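Cleaning wire racks and oven shelves
Festomby Household Tips
Updated 2025-06-16

Wire racks are awkward to wash. They rarely fit in the bowl, the grease sits where the wires cross, and a coated rack scratches if you go at it with steel wool.

What you need
Washing-up liquid, a non-scratch sponge, bicarbonate of soda, an old toothbrush and a dry tea towel.

Soaking
Let the rack cool completely. If it is badly greased, lay it in the bath on an old towel, cover with hot water and add a good squirt of washing-up liquid and 2 tablespoons of bicarbonate. Leave for almost 2 hours. A grill rack used once or twice can skip the soak.

Scrubbing
Work at the sink with one end of the rack down in the bowl. Hold it steady with one hand and scrub with the other, going along the wires first and then across them. Turn it over and repeat. Use the toothbrush on the joints – a sponge slides straight over them. Rinse the sponge often, or you will spread the grease about.

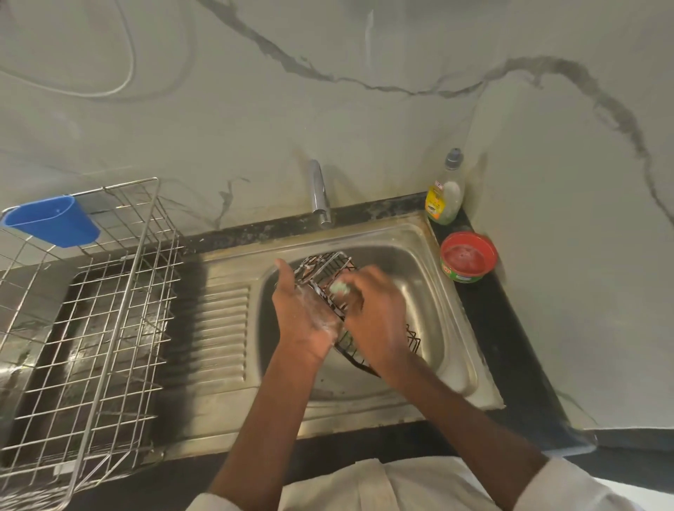

Scrubbing a black-coated rack over the sink with a soapy sponge.

Stubborn patches
Mix bicarbonate with a little water to a stiff paste, dab it on and leave for a while before scrubbing again. Don't use this on bare aluminium, as it can discolour.

Drying
Rinse under the hot tap, shake off the water and dry with the tea towel. Stand the rack on its edge until the joints are dry too – chipped coating will rust if put away damp.

Afterwards, wipe round the back of the tap and along the sink rim, where grease and grime collect.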